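Bench notebook, Friday, a little after two

Folding tables again. The pair from Hisach are still side by side in the front room, on the marble tiles, with a gap between them that everyone swears is temporary. I have stopped swearing. It has been there since February and I now hang my bag in it.

Job for the day was to decide whether the two of them can pass as one work surface for the repair afternoons, or whether we go back to the Erkholm trestle, which is solid, level, and needs two people and an argument to get through the door.

Started with the tops. Wiped both down with a barely damp cloth and a drop of washing-up liquid, no scourer. The pattern is a pinkish sort of pretend marble, and it hides crumbs and dried glue beautifully. I mean that as a complaint. I found a blob of filler by leaning on it. Best method is still to run a flat hand across the whole top before putting anything down, then wash the hand.

Next, level. Put the long spirit level across the gap, which it only just spans, and got a bubble well off centre. Swapped ends in case it was the level. It was not the level. Folded a piece of Himon carton and put it under one foot of the left table, took it out, folded it once more, put it back. Bubble inside the lines. It will stay there until somebody mops.

Load test as per the old sheet: 600 g on a front edge, then 1000, then the big jar of washers, which comes to 1125 with the lid on. No creak from either table at 600. A small remark from the right one at 1000. At 1125 it had gone quiet again, so either it had settled or it was sulking. Legs did not shift on the tiles. Note to self that tiles and floorboards are different animals and this says nothing about the back room.

Moved on to what actually lives on the tables. The rule was supposed to be that nothing stays out overnight, and the rule has had a hard month.

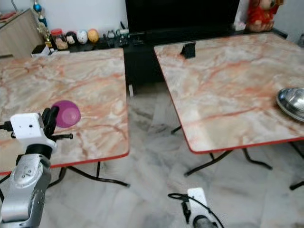

Tô has written in the margin that the cup and the steel bowl should have a fixed spot and that it ought to be the right-hand table, both of them, every time, as half of any job is walking round to the other side for the thing you need. Also that the gap should be closed or the tables pulled properly apart, one or the other, and that pencil is not a filing system.

Fair on the first count. The purple cup is on the left, on its side, and the bowl is over on the right with the phone stand, so the small parts and the place to put them are a walk apart. On the second count I would like to keep my bag hook.

Tried closing the gap anyway. The curved legs met underneath before the tops did, and they are not going to be talked round. Turning one table might do it. Did not try, had a kettle on.

To do:
Cut a proper shim, something that survives a mop.
Cup to the right-hand table.
Ask Hisach if they do a clip for joining the tops, and what they want for it.
Leave the trestle where it is for now.
Rub out pencil on page before this one, then ink it in.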